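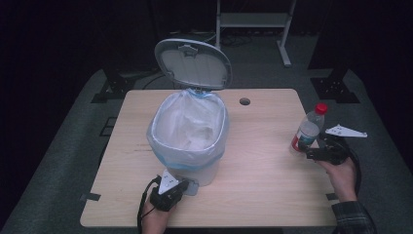
Pettigrew Valley Well Owners Association, Alldale Chapter

Home | Diaries | Meetings | Letters to the County | Join

Diary, September, 11:40 in the evening

I came home from the county hearing and I can't sleep, so I write. My tea is already cold.

The matter tonight was the meters. The county wants to put a meter on every private well in the valley, also the small ones which serve only one house and a garden. My well was dug before I bought the place. I paid for the new pump myself, and the new pipe, and the man who came to test the water. Now I must pay 200 dollars for a meter that I did not ask for, and after this 100 dollars every year so that somebody can come and read it. The engineer from the county explained it in a very polite way. He had good slides. I don't think he is a bad man. But when a woman in the second row asked him who will own the meter, he said the county, and when she asked who pays if it freezes and breaks, he said the well owner. There was a noise in the room after that.

Ezekiel Oyelaran spoke before me. He has more land than me, on the Momgate side, and he keeps goats. He said that he is not against to know how much water is under us, he would also like to know this, but a law that begins with a meter ends with a limit, and a limit ends with a fine. The chairwoman told him that limits are not in the proposal. He asked her to put this in writing. She said she would take note of it. I watched her and she did not write anything, but maybe she has a good memory.

Then it was my turn. I had my paper with me and I had practiced it in the car, and still my hands were shaking. I come from a country where one did not stand up in front of officials and complain, and some part of my body has not learned yet that I live in a different place. I said my name, I said how long I am on Sota Road. I said that I read the whole proposal, all 122 pages, and that I could not find in it one sentence about what happens if a person says no. I asked them to tell me. The lawyer for the county said there would be "an enforcement mechanism to be determined." I asked what this means in everyday English. People clapped. The light turned red and I had to sit down, in the middle of my second point, which was the better one.

My second point was about the fields at Pettigrew, where the big growers pump all summer under their old permits. The proposal does not touch them. I will send it as a letter tomorrow.

They did not vote. It is moved to the next session, when we also will bring the petition. Teodora Janevski has it on her kitchen table, with 600 names. She wants that we check every address before we hand it over, so they have no excuse to throw it away. I promised to come and help, after I finish with the plums.

In the parking lot there were some men who talked loudly about chains on the gates and how they will not let any inspector pass. I understand the anger, I have it too. But I don't like this talk. I told one of them to come to the next session and say his opinion at the microphone. He answered that the microphone is for people who still believe in it. I drove home behind his truck the whole way to the bridge and thought about what I should have answered. I still don't have it.

To do: print the letter, return the folding chair to Ezekiel, ask Teodora which version of the map is the right one.

Share 14 | Comments 3

Contact the Alldale Chapter | Copyright Pettigrew Valley Well Owners Association | Back to top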